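Forums > Vie associative > Ateliers et entraide > Comment vous organisez la transmission ?
Temps de lecture : 4 minutes

Itia
Bonsoir à toutes et à tous,
Je me permets d'ouvrir un sujet qui me trotte dans la tête depuis le mois d'août. Dans notre petit atelier de réparation, deux personnes savent à peu près tout faire, et les autres regardent. On les regarde avec admiration, on leur apporte du café, et puis le jour où l'une des deux est partie s'installer à l'autre bout du pays, on s'est retrouvés comme des poussins devant une pile de grille-pain. Ma question est donc toute bête : comment faites-vous, chez vous, pour que les savoir-faire passent d'une personne à l'autre ? Des fiches ? Des soirées ? Du compagnonnage ? Je suis preneuse de tout, même des échecs (surtout des échecs, à vrai dire, on se sentira moins seuls).

Prusport
Bonsoir Itia, et bienvenue !
Chez nous c'est un club de vélo, mais le problème est le même. Nous avons tenté les fiches. Un membre très dévoué en a rédigé 191, plastifiées, rangées par couleur, un travail magnifique. Elles sont dans une armoire et on les sort quand quelqu'un veut caler l'armoire. Je suis un peu méchant, mais à peine : personne n'apprend à dévoiler une roue en lisant un texte. Il faut avoir quelqu'un à côté de soi qui vous laisse faire la bêtise jusqu'au bout et qui soupire gentiment.

Ruxandra Roman
Prusport, je ne suis pas d'accord, et je le dis avec toute l'affection que j'ai pour les soupirs ! J'ai appris la couture toute seule le soir, avec des feuilles photocopiées que ma tante m'avait envoyées par la poste, et sans ces feuilles je n'aurais jamais osé pousser la porte d'un atelier. Il y a des gens timides, des gens qui travaillent en horaires décalés, des gens qui ont besoin de relire dix fois avant de toucher. Pour eux, le papier est un premier ami. Après, une fiche doit être courte et écrite par quelqu'un qui vient d'apprendre, car l'expert saute toujours l'étape qui bloque tout le monde.

Prusport
Je prends la remarque sur l'étape sautée, elle est très juste. Notre rédacteur avait quarante ans de mécanique derrière lui, et sa fiche sur le dérailleur commence par « après le réglage habituel ». Voilà, voilà.

Urbańczyk
Je lis tout cela avec beaucoup d'intérêt, moi qui viens de l'apiculture. Notre règle tient en une phrase : celui qui a appris un geste le montre à quelqu'un d'autre à la séance suivante, même mal. Au début les anciens s'étranglaient, ils voulaient reprendre l'outil des mains. On leur a demandé de s'asseoir sur leurs doigts. C'est long, parfois pénible, et l'hiver on perd du monde, mais au printemps on a toujours quelqu'un qui sait ouvrir une ruche sans trembler.

Ala
Même mal, même mal... je tousse un peu, Urbańczyk. Dans un atelier où l'on branche des choses sur le secteur, je n'ai pas envie que l'on montre « même mal ». Il y a des gestes qu'on peut laisser approximatifs et d'autres non, et c'est à celui qui encadre de faire le tri avant d'ouvrir la porte.

Urbańczyk
Tout à fait d'accord pour le courant, et pour les abeilles aussi d'ailleurs - on ne rigole pas avec quelqu'un d'allergique. Je pensais aux gestes du quotidien. 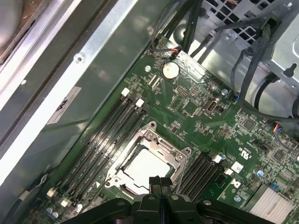 Ismail Samir
Bonsoir la compagnie, je mets mon grain de sel, avec mes excuses pour la longueur. Pour moi une bonne transmission commence par le choix de ce qu'on montre en premier, et je choisis toujours un moment où tout est encore accessible. En informatique, par exemple, j'aime bien le boîtier ouvert avec le processeur à nu dans son support, sans refroidisseur par-dessus, et les emplacements mémoire vides, quatre de chaque côté : le débutant voit où vont les choses avant qu'elles se cachent les unes les autres. Je lui fais chercher le petit triangle blanc imprimé sur la carte près du coin du support, et la conversation démarre toute seule, on parle de repères, de sens de montage, de patience. Je suis sûr que Ruxandra a son équivalent avec les crans d'un patron, et Prusport avec ses flèches sur les pneus.

Ruxandra Roman
Les crans, oui, exactement ! La première chose que je montre, avant même d'enfiler une aiguille. Et j'avoue que j'en oublie encore un de temps en temps, ce qui fait beaucoup rire les élèves.

Ala
Ismail, d'accord avec toi, à condition que ce soit débranché et que chacun ait touché une masse avant d'y mettre les doigts. Je radote, je sais.

Itia
Merci, merci, vous êtes adorables. J'en ai parlé au groupe : on va essayer un mélange, une fiche d'une page écrite par le dernier arrivé, et la règle d'Urbańczyk pour tout ce qui ne se branche pas. On commence par les fermetures éclair et les lampes de vélo. Prusport, si tu as encore la fiche sur les dynamos, je veux bien une copie, même plastifiée.

Prusport
Je te la scanne demain, dès que j'ai trouvé de quoi remplacer la cale.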